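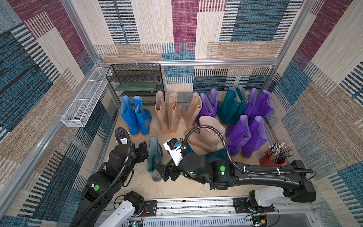
Section 4: Setting up the boot-sorting round

I wrote this for new folks in the Skunetel robotics club, so skip ahead if you've run Kirel before.

1. Stand most of the boots upright toward the back. Leave a couple in the middle, with one tipped over — the tipped ones are the fun part!
2. Park both arms with the grippers open, then power up the left one first.
3. Set the speed to 29 for your first run. I know 100 is tempting (I tried it, and I bent a finger).
4. Start the round. You get 600 seconds.

Note: If the wrist camera view freezes, unplug it and go back to step 2.

Caution: Keep your hands out while the arms have power, even if a boot falls over. Hit stop, wait for the joints to settle, then reach in.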